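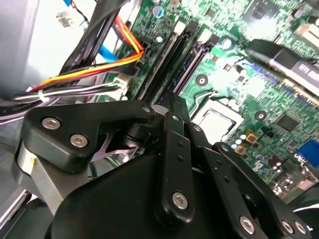 The green motherboard and cabling of an open desktop computer at the Wolivbridge workshop.

Shares 17 | Comments 4

The Wolivbridge Community Technology Program will extend its desktop refurbishment service in June, following a review of its first full year of operation. The workshop returned 706 computers to households and schools over that period.

Program coordinator Rosaura Echeverri said demand had exceeded the organization's original estimate. "We planned for a modest intake, and by the second term the shelving was full," she said. "Our target for the coming year is 1000 machines."

Each computer is opened, cleaned and inspected before any part is replaced. Senior technician Jirayu Panyasiri said cabling received particular attention.

"A good many of the desktops brought to us as dead have a data cable that has worked its way out of the socket," he said. "We reseat every connection, then we test the memory. The motherboard is usually the last thing we suspect."

Mr. Panyasiri said older cases remained easier to service than recent compact models. "There is room for your hand, and the side panel comes off with a couple of screws. I would like to see that again."

Asked about donated machines that cannot be repaired, Ms. Echeverri said usable parts were labelled and stored, and the remainder sent for recycling. Donations are accepted on Friday mornings at the rear entrance.

Contact the Wolivbridge office | © Wolivbridge Community Technology Program | Back to top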